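The congregation at Londside marked its anniversary this past year, and the parish office has asked that the occasion be recorded on this blog, where most of our members look for such things. The church was founded by 193 people who met in a rented hall on Walczak Street. It now has three places of worship and a membership of 1000, the figure entered in the register last May.

The greatest change concerns the Jorkus chapel, which became a full congregation of the church in the same month. Until then it had been served from Londside, with one service on Sunday mornings and no pastor of its own. It now has its own elders and keeps its own register of baptisms and marriages. 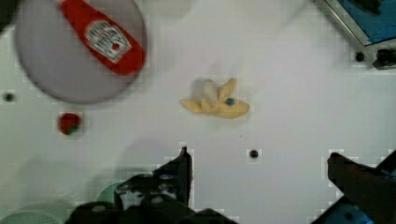 Remigiusz Kaczorowski wrote to me after the announcement that the Jorkus families had waited a long time for this and would have liked the evening service settled first. His letter was passed to the elders, and the evening service has been placed on the agenda for their next meeting.

Members have also asked about the hymnals. The old books will remain in use at Londside. Jorkus will receive the new edition, paid for from the anniversary collection -- the remainder of which goes to the roof.
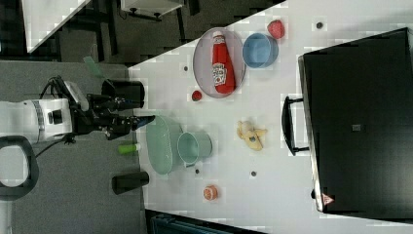
Londside, 2018-01-09

The elders met last night and approved the evening service at Jorkus for a trial period of three months. It will follow the shorter order, with one reading and a sermon, and the pastors will take it in turn. Attendance will be reported to the elders when the trial ends. 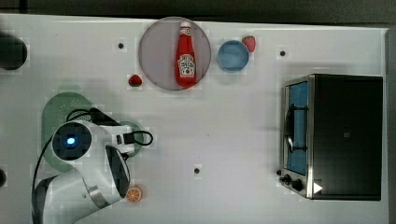 Fellowship meals will continue at all three places of worship after the morning service. Each household is asked to bring one dish and to write the family name on the underside. Plates and bowls are provided in the hall. Small things are welcome too, and a bottle of ketchup or a bowl for strawberries has its place on the table as much as a roast does. Dishes left behind are kept in the Flastico tubs beneath the hall counter and may be collected from the parish office during its usual hours.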